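Search this site
Search
Print | E-mail this thread

Colin Sedgwick
1/19/21

A few posts on dividend reinvestment, and why I turned it off in January for most of what I own. I get asked about this more than anything else. Long thread, so mute me if you're not interested.

The basics first. When a company pays a dividend you can take the cash or have your broker buy more shares of the same company with it. The second choice usually runs on its own once you check a box. I checked that box when I opened the account and didn't look at it again for years.

I am not against it. If you are young, adding money every month and holding a broad fund, leave it on. You will get fractions of shares and over a long stretch those fractions add up. Nothing below is meant to talk you out of that.

My situation is different. I hold 14 individual stocks and two funds in a taxable account. Every quarter each of those stocks was buying a little more of itself, whatever the price happened to be that day.

What got my attention was one position. I had bought a regional utility in small pieces and meant to keep it small. I went through the statements this month and it had become my third largest holding. Part of that was price. A good part was reinvested dividends I had never made a decision about.

I would not have bought that stock at that price with new money. But I was buying it four times a year anyway. That was enough for me to change the setting.

Second reason is records. In a taxable account every reinvested dividend is its own purchase, with its own date and its own cost. My utility position had dozens of them. Brokers track this now, but I moved accounts once and some of the older lots came over with the cost field blank.

I spent most of an evening filling those in from paper statements. One of them was for $3. I still had to find it.

Dilani Begum asked whether you skip the tax by reinvesting. No. In a regular taxable account in the US the dividend is generally taxed in the year it's paid, whether it reaches you as cash or as shares. People mix this up all the time. Inside an IRA it's a different matter and you don't deal with it year by year.

Third reason is wash sales. If you sell at a loss and the same stock reinvests a dividend inside the 30 days before or after, part of that loss can be disallowed for now and added to the cost of the new shares. It's usually a small amount. It's still one more line to sort out on the tax form.

So what I do now. Dividends from the individual stocks land as cash. I let the cash build until it reaches $555, then I put it into whichever holding is furthest below the weight I set for it. The figure comes from an old spreadsheet and I never bothered to round it.

Most times that means the money goes into one of the two funds. That's fine with me. The funds are the part of the account I trust most.

Giang Tiêu runs hers differently. She sweeps everything on the first of the month no matter how small, $80 or $300 or whatever is there. Her view is that waiting for a set amount is just another way to sit in cash. She has a point, and in a rising market she comes out ahead of me.

The cost of my way is that cash sits idle, sometimes for several weeks, and right now it earns close to nothing. If you know you won't get around to investing it, keep reinvestment on. Forgotten cash is worse than an automatic purchase at a so-so price.

Check how your broker handles it before you change anything. Some let you set it stock by stock. Some only have one switch for the whole account. Mine took the change right away, but a dividend with a record date already past still got reinvested under the old setting.

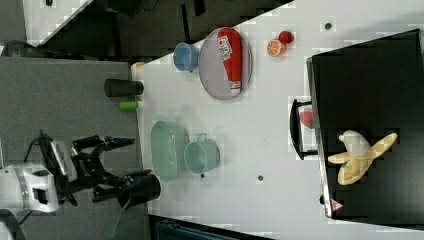
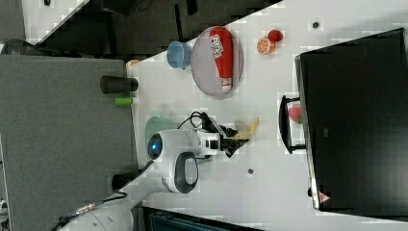 Sơn Tôn asked about company-run plans, where you buy straight from the company and not through a broker. I had one of those years ago. Some sold shares at a small discount, which was a real benefit. Others charged a fee on each reinvestment, and on a small dividend the fee ate a lot of it. Read the fee page first.

They're also slow to sell out of. When I closed mine the order went in with a batch and I got whatever price the batch got. For a long-term holder it's not a big deal – but know it going in.

One more on funds. I left reinvestment on for both of mine. They're broad, I want more of them at nearly any price, and I'm not planning to sell for a long time. Same tax rules apply, so I still keep the year-end statements in a folder.

Somebody will ask if I've measured the difference. I haven't, and a few weeks would not tell you anything. I changed it so that I decide what gets bought. If the return comes out the same I'm okay with that.

Usual note – I'm not an adviser, this is my own account and my own taxes. If yours are complicated, pay someone to look.

Next thread will be on what to do with old lots that have no cost basis. Siriporn Chaiyaporn went through it with shares she inherited, and she has agreed to let me use her notes.

Print | E-mail this thread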